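Staltix Student Robotics Club
How to practice the memory module task with the arm
Last change: 09/09/2026

This page is for new members who join the disassembly group. Our team will show this task at the Nollasari student competition in February, and every member should be able to run it alone. Please read all the steps before you switch on the arm.

What you need
- one old desktop tower, disconnected from power
- the arm with the two-finger gripper
- the practice program, called Dastar
- an antistatic wrist strap

Step 1. Prepare the computer
Lay the tower on its side on the ribbed table. Take off the side panel and put it flat to the left of the case. Push the power wires to the side of the drive cage, so that the gripper can come down freely to the memory slots.
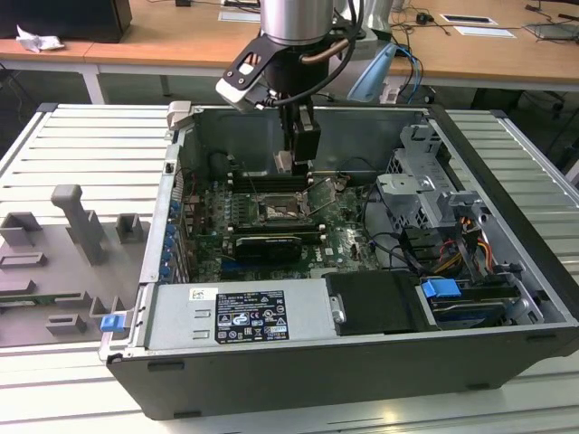

Step 2. Teach the start point
Drive the arm by hand control until the fingers are 30 mm above the memory slot. Save this point. Then go down in steps of 4 mm and look at both fingers from the side after each step. If one finger comes near a capacitor, go back up and correct the rotation of the wrist first.

Step 3. Check the wrist camera
Open the camera window in Dastar and move slowly over the board. You should be able to find the CPU socket and the round battery without searching for long.

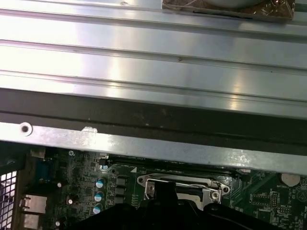
The battery is a good reference point, because the word "BATTERY" is printed next to it on the board. Strong reflections from metal can confuse the edge detection, so lower the exposure if the lines jump.

Step 4. Run the program
Start at low speed and keep one hand on the stop button. Do 12 runs and write each result in the group table. When 4 runs in a row are good, you may use normal speed.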